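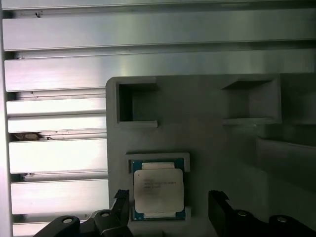 PLUNOTBERG, June – We're getting a second arm! The Skolex bench, where a processor sits in its pocket on the grey fixture plate between the gripper's two black fingers, has won its place in next year's budget, and Rosalba Benedetti is now collecting quotes. Parisi and Gruren have both been asked to price the arm, a wrist camera and spare fingertips – please don't forget the fingertips, they were missed off the last order. We have set aside up to 70 hours for fitting and training. If your team wants bench time, send Rosalba your part sizes by Saturday, quoting budget line 722.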